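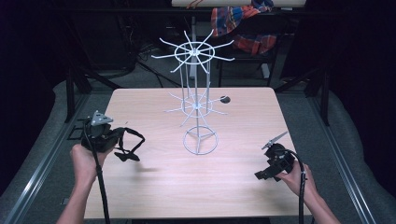
**Ticket:** Iline collection, strap-on-rack task
**Opened:** December 14, 2022
**Component:** hand-held grippers, Pellico recorder
**Status:** fix in place, watching

Picking this up from the morning shift. We're collecting two-handed examples of hanging small things on the white wire rack, and the Mamine checker is throwing out far too many of them. Out of 1,959 episodes uploaded so far, 771 came back flagged `width_mismatch`. The motions look great on playback - smooth, varied, lots of nice regrasps - so I really want to save as many as we can.

### What the flag means

The recorder logs the finger opening next to the wrist video. Mamine compares the two, and if the logged opening says "closed" while the video shows a gap (or the other way round) for too many frames in a row, the whole episode is rejected. A policy trained on those would learn to let go at the wrong moment, so I don't want to just loosen the limit.

### Tried so far

- Restarted Pellico and re-seated both cables. No change.
- Swapped left and right grippers between hands. The flag followed the gripper, so the operator and the port are both in the clear. Very happy with this one, it saved us hours!
- Replayed flagged episodes next to clean ones. In the flagged ones the opening drifts a little further every time the fingers go from wide open to shut.
- Recorded a plain open and close over bare table, with nothing to grab.

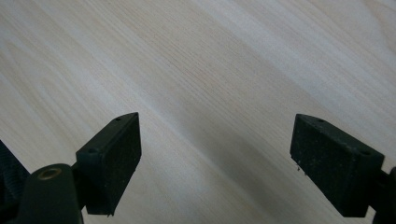
The open end reads fine every single time. You can hold the fingers wide apart for a minute and the logged value sits there like a rock. It's the closed end that wanders, and only after a grasp on something thin. Straps are the worst. The rack arms are thin too, but they're stiff and the number comes back properly after letting go.

So my guess moved from the encoder to the zero. Pellico takes its zero from the first full close in a session, and lately we've been starting sessions with the strap already between the fingers. The recorder then treats "strap thickness" as "closed," and everything after that is shifted by the same amount. Add the slow drift on top and you get past the limit partway through a session.

### Test

Ran 110 fresh episodes with a zero on empty fingers first, same rack, same table, same operator. Only 2 were flagged, and both are real mistakes where the strap was dropped and the recording kept going. That's a fantastic result for a one-line change in the start routine!

The drift is still there underneath, just small enough now to stay inside the limit. Ñahui keeps the raw encoder counts, so the old episodes can be shifted back offline. I tried it by hand on one session and the replayed openings lined up with the video again.
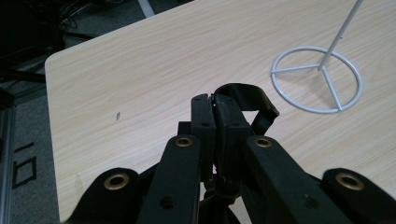 ### Next steps

1. Add the empty-finger zero to the Iline start checklist, before the strap is picked up.
2. Have Pellico refuse to start an episode until that zero is logged.
3. Re-run the flagged batch through the offset script and send it back to Mamine. Keep the originals.
4. Look at the drift itself. I'd start with the linkage joints, then the encoder mount.
5. Record more thin-object grasps once item 2 is in - the rack has plenty of arms we've barely used, and varied heights would be really good for the set.

Leaving the ticket open until item 3 is finished. If you see `width_mismatch` on a new session, please paste the session ID here along with the zero value from the first line of the log.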